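Wrist camera pose drifts when people walk past behind the desk. Masking or better features?

Tags: visual odometry, fisheye, handheld gripper, masking
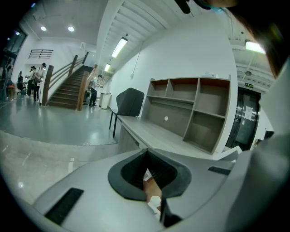 Question

Asked by Rocío Benítez, April 16, 2021

Hi all! I'm writing the tracking side of a little project called Jenent, where we work out the gripper's path through a room from its own fisheye camera and then train a policy on the paths. It's been brilliant fun and most of it works far better than I dared hope.

My trouble is drift. A still room gives me a lovely path, and when I bring the gripper back to its starting mark the error is 15 mm or so. With people about in the background it can jump to 415 mm, nearly always in one go.

Things I have tried:

Raising the feature limit from the default to 1,000 per image. A bit better, much slower.

Turning the outlier threshold down. Loses track completely near the white walls.

Calibrating the lens again. No change that I could see.

I'm on Nollunis 2 with the fisheye model switched on. Do I need a person detector in the loop, or is there something simpler? The floor is shiny in places too, if that matters.

Answer 1 (accepted)

Katsuhiko Yagi

Oh, I love this problem! I'd leave the people alone for now and start with the gripper. Its housing takes up the lower part of your view and there's a tall grey piece up the right side. Those parts move with the camera, so any feature on them votes for "we haven't moved at all". The rims of those black slots are just the sort of sharp corner a detector adores. In a room with bare shelves and white walls, they can easily win.

So, draw one fixed mask by hand. Black out the housing, the funnel, the tall part on the right and the dark corners of the fisheye circle. Leave a margin of 20 pixels round all of it. In Nollunis it goes in as static_mask in the camera file, and it has to be the same size as the raw image (not the undistorted one, I lost an evening to that).

Next, the floor. Reflections of ceiling lights slide about as you move and they don't behave like points on the floor. I drop any feature whose depth comes out below the floor plane. It's a short check after triangulation and it cleans up a surprising amount.

Then look at where your remaining features sit. The desk and hutch edges are near and still, the stair posts and ceiling beams are further off and still, so you've got a really nice spread of depths there. Split the image into a grid and cap the features per cell, and the people can't take over even when they wander through. You can probably go back to the default limit as well and get your speed back!

If it still jumps after that, add a person mask, but only on keyframes. Running it on every image is a waste.

Answer 2

Octavio Arancibia

use an IMU. fixed all of mine

Answer 3

Fatemeh Kordestani

Agree with Katsuhiko on the static mask. One small thing to add: if your fingers open and close, make the mask from several images with the gripper in different positions and take the union. I did mine with it closed and had features popping up on the fingertips for weeks.

Comments

Rocío Benítez: The mask alone got me down to 20 mm on the worst recording!! I had the size wrong the first time, exactly as you said. Doing the grid tonight.

Katsuhiko Yagi: Fantastic. Try the floor check before the grid, it's quicker to write.

Nahuel Zúñiga: Does static_mask want white for keep or white for ignore? The docs say both.

Katsuhiko Yagi: White for keep in version 2. It was the other way round before.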